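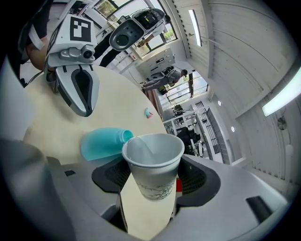
Home & Kitchen > Cleaning Up > Small Tables

oltcombe_jo
Posted 8/2/23
Okay, how do you all deal with the round table problem? Ours is light wood, almost cream on top, and it collects paper cups and plastic bottles like a magnet. The teal bottle is on its side again with the neck practically kissing the cup. I do love the cups though – plain white with a faint gray floral or leafy print down near the bottom!

Climus138
Cups first, always. Stack them, toss them, then the bottles. Takes me 2 minutes.

skamley_attic
Disagree, bottles first! Mine roll, and a round table has no corner to stop them. I lost a full one off the edge in March and the rug still isn't right.

Climus138
Mine never roll, but I stand them up when I'm done drinking, lol.

skamley_attic
Good for you. I live with teenagers.

pantry293
Can we talk about the tiny stuff? There's a little pink and turquoise thing near the far edge. Cap? Eraser? I keep a saucer for those or they end up in the vacuum.

oltcombe_jo
Cap or eraser, your guess is as good as mine. Stealing the saucer idea! Still not sold on bottles first, but I'll try it this week.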